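Frequently Asked Questions: Weighing Ingredients and Portions

The answers on this page apply to all participants in the Nodura Home Measuring Program. Questions not covered here may be sent to the program office through the contact form.

Who may take part in the program?

Any adult resident of the Celtesetti service area may enroll. Enrollment opens each July and closes when 900 places have been filled. Participants in the previous year's program must submit a new form.

Do I need to buy a scale?

No. Each household may borrow one digital kitchen scale from the Riquelme Street lending desk for a period of six weeks. Participants who already own a scale may use it, provided that it displays whole grams and has a tare or zero function.

Where should the scale be placed?

Place the scale on a hard, level surface such as a table or counter. Do not use it on a tablecloth, a folded towel or a cutting board with rubber feet. Keep it away from open windows and fans – moving air can change the reading when small amounts are weighed.

How do I weigh a liquid or a sauce?

Turn the scale on and wait for the display to show zero. Set an empty cup on the platform, then press the tare button so that the display returns to zero. Add the liquid slowly and stop a little before the target amount. The last few grams are easier to control with a squeeze bottle or a spoon.

The buttons are not in the same place on every model. Consult the card supplied with your scale before pressing any of them, as the same button may be used for both power and tare.

What kind of cup should I use?

A light plastic cup is suitable for most portions. Heavy glass or stoneware reduces the amount that can be added before the scale reaches its limit. The cup should stand fully on the platform and should not touch the housing or the display.
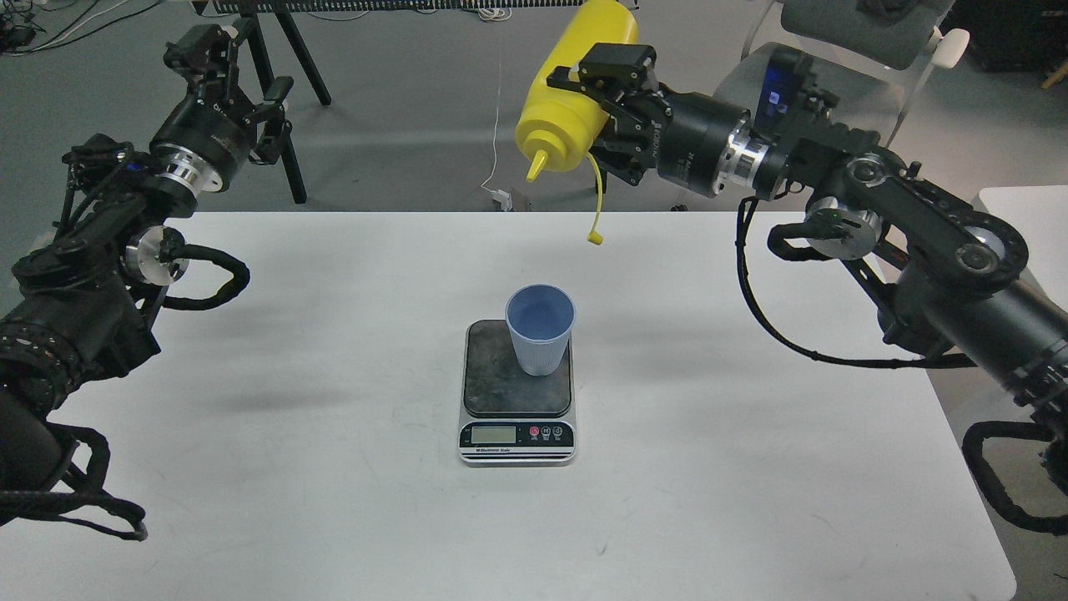

Squeeze bottles should be held above the cup while dispensing. If the nozzle or the bottle rests on the rim, part of its weight is added to the reading and the entry will be too high. Caps attached by a strip should be kept clear of the cup for the same reason.

The reading keeps changing. What should I do?

Remove everything from the platform, check that the scale does not rock, and start again from zero. If the reading continues to drift, replace the battery. A scale that still does not settle should be returned to the lending desk and will be exchanged without charge.

How should the scale be cleaned?

Switch it off and wipe the platform with a damp cloth. Do not place the scale under running water. Scuffs on the platform do not affect accuracy and need not be reported – cracks and loose parts should be.

How are my entries recorded?

Write the weight in grams on Form 1176 and return the form with the scale. Entries in ounces cannot be accepted.

Whom do I contact about a lost or damaged scale?

Please write to Miłosz Zieliński, Equipment Coordinator, Tromard Building, Room 6, or call extension 2273.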